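Right, a bit of a thread, as a few of you asked how the back bedroom is coming along and I can't fit it in one post. Kettle on, it's a long one!

First the lampshade. You may remember I bought a plain drum shade from Orngate in the sale, the cream one, and swore I'd cover it myself. Well, I've done it. It only took me all of the Easter holidays.

The fabric is a faded blue stripe with tiny sprigs on it, from a pair of curtains I picked up at the car boot years ago. Lovely soft cotton, a bit thin in places where the sun had got at it, so I had to cut round those bits.

If you've never covered a drum shade, do the paper template first. I know, I know, everybody says so. I didn't, and I cut the first piece with a straight edge when the shade has a slope to it. Not much of a slope, but enough that the stripes went wandering off like a drunk on a bus.

Second go was much better. I rolled the shade along a sheet of lining paper, drawing top and bottom as I went, then added 2 cm all round for turning under. Pinned it, swore, unpinned it, pinned it again.

Glue: I used Vasow fabric glue because it was in the drawer. It goes on a bit blobby but it gives you time to shuffle things about before it grabs. Don't do what I did and lean your sleeve in it.

Trim next! I had a length of cream bobble trim and a length of plain cotton tape, and I dithered for days. Asked at work, asked my sister, asked the man who came to read the meter. (He said bobbles. He was very sure about it.)

Went with the bobbles round the bottom and the tape round the top. It's a tiny bit granny's caravan and I love it to bits. 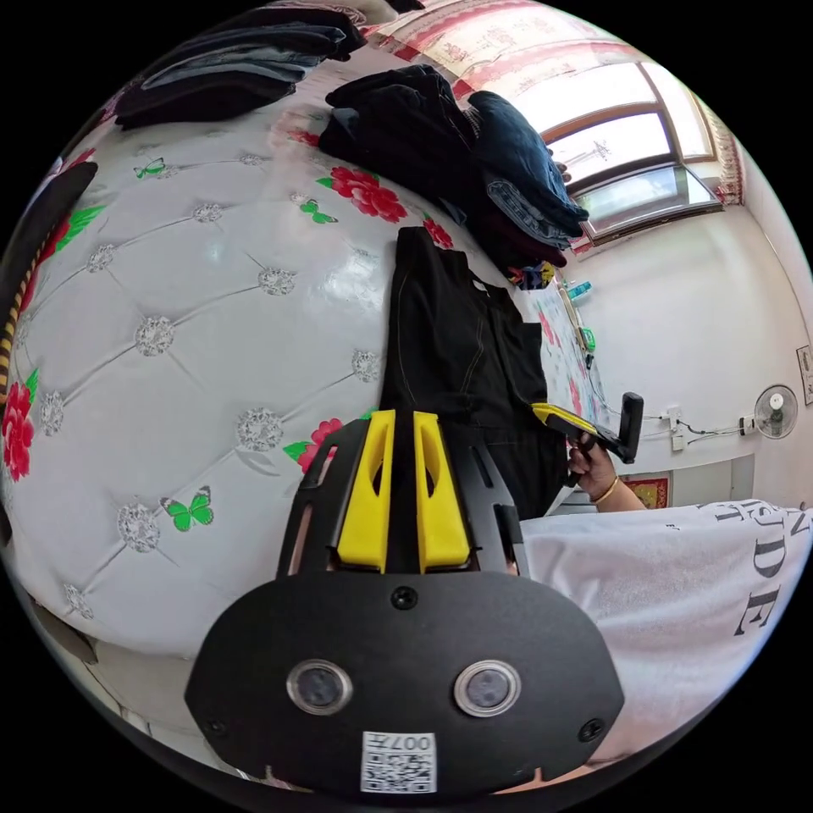 Now, where to put the thing. I always meant it for the little table by the window, but the stripe is quite busy and it wants something calm near it. A big white headboard with tufting doesn't quite do that job when it's got red flowers and green butterflies printed all over it, and then the blue has to fight to do any showing off. So my advice is to try your shade against whatever is plainest in the room before you decide, and do it in the evening with the bulb on as well as in the morning.

Because oh, the bulb! In daylight the shade looks blue and cream. Switch it on and the whole thing goes the colour of weak tea. Very pretty, very cosy, but not the blue I'd spent all that time on.

I swapped the warm bulb for one that's a bit whiter and it helped. It isn't perfect. You still lose the sprigs, but the stripe holds up and it doesn't look like a chip shop in there, which was my worry.

The base is another story. It's a turned wooden one from Urkis, the seconds shop out past the garden centre. It was orange varnish when I got it, properly orange, and I've taken it back with sandpaper and a lot of muttering.

Three coats of chalky paint in the end. First coat looked terrible, second coat looked worse, and then the third went on and suddenly it was a lamp. I rubbed the edges back a little so the wood peeps through on the ridges, then waxed it with an old sock.

Someone will ask about the flex, so: no, I didn't rewire it myself. I took it to the repair shop and they put on a new flex and plug while I had a wander round the market. Please get old lamps looked at, they can be horrid inside.

I did ask for a fabric flex in blue and they only had mustard. I said yes to mustard. I've no regrets about mustard. It picks up the little flower middles in the sprigs, which I'd never even noticed were yellow until then!

Money, for those who like to know. The shade was the dear bit at £30, even in the sale. The curtains I'd had for so long that I'm calling them free, and the trim was the end of a roll. I haven't added in the paint as I'd have bought that anyway (my husband disputes this).

Things I'd do differently: iron the fabric properly before cutting, not afterwards with the shade half on. Start the seam where it'll face the wall. Mine is at the side, a bit towards the door, and I can see it every single time I walk in. Nobody else can, apparently, but I can.

Also buy more pegs. I held the top edge down with clothes pegs while it dried and ran out halfway round, so the last stretch was held with bulldog clips and they've left little dents under the tape. You'd have to get very close to see.

Dusting, as I had a message about it already: soft paintbrush, a clean one, down the stripes. Bobbles get a quick go with the hairdryer on cool. Don't be tempted by a damp cloth, the glue line can lift. I found that out on the test piece, thank goodness, and not on the real one.

There's enough of the stripe left for a cushion or for covering the seat of the dressing table stool, but not both. I'm leaning towards the stool, as the seat on it is a nasty brown nylon velvet and it catches on my tights.

Oh, and the Ko rug everyone liked last time is going back, sadly. Gorgeous colour but it sheds like a spaniel and I've had the hoover out every day. If anybody knows a flat woven one in cream or soft grey that'll go under a bed, please shout.

Stool next, then, once I've found my staple gun. It's in the shed or the loft or it's been lent to somebody. If that's you, can I have it back please x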